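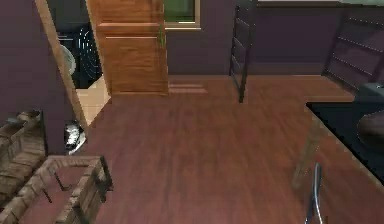
Holzdielen ölen

Vor dem Ölen wird der Boden geschliffen, zuletzt mit Körnung 80, und gründlich abgesaugt. Farbige Wände, etwa in dunklem Pflaume zu rotbraunen Dielen, klebt man am Rand ab – Ölspritzer gehen dort kaum wieder weg. Für den Anstrich reichen bei einem kleinen Zimmer etwa 700 ml Hartöl Parsa.

Das Öl dünn mit der Rolle auftragen, immer in Richtung der Maserung, und an der Wand gegenüber der Tür beginnen. Nach 20 Minuten den Überschuss mit einem fusselfreien Tuch abnehmen. Zwischen den beiden Aufträgen über Nacht trocknen lassen. Teppiche erst nach drei Tagen wieder auslegen.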